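### 3.2 Collecting demonstrations in simulation

Gidura ships with 480 refrigerator demonstrations, and we doubt the number means much. Many differ only in where the arm's base was placed.

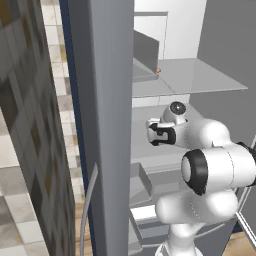

A policy trained on near-copies can score well and still have learned one reach. We therefore kept 300 episodes and asked Bowen and Väisänen to label each by target shelf. They disagreed often enough that we would not treat the labels as ground truth.
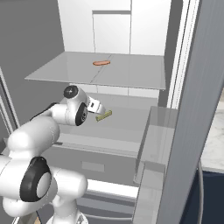

**Figure 2.** Simulated arm at an open refrigerator, with a small cylindrical object on the lower shelf just beyond the fingertips.

Whether such scenes say anything about real kitchens is left untested.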